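Made it to the Ortner open day and my feet are killing me and I would go back tomorrow. Thread!

First stop was the Ranura hall. You get a badge, a pair of safety glasses and a map that makes no sense, and then you're let loose among the stations. I spent 2 hours there. The plan was 20 minutes.

My favorite was the arm doing cloth and small-object work. It's so much slower than I expected — and I mean that in a good way, because you can follow every little move of the fingers. I stood there like a kid at an aquarium.

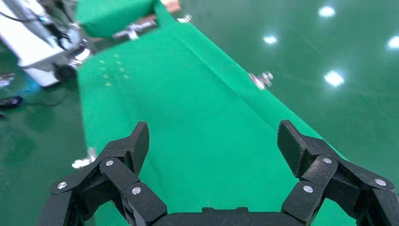 I asked how many practice runs they have so far and the answer was 2249. For one task! They keep the bad ones too, which I loved hearing.

They also let visitors try the hand controller. I got 3 turns and dropped the block on every single one. My respect for the people who do this all day went way up.

Over at the Tralon booth they had a sorting demo, very loud, very fast, big crowd. Fun, but I kept drifting back to the slow one.

Someone at the door said 700 people had signed up. It never felt packed, except by the coffee.

Next open day is in December, over at the Ernetti building. If you're anywhere close, go, and ask the staff everything. They stayed past closing to answer my questions about finger joints.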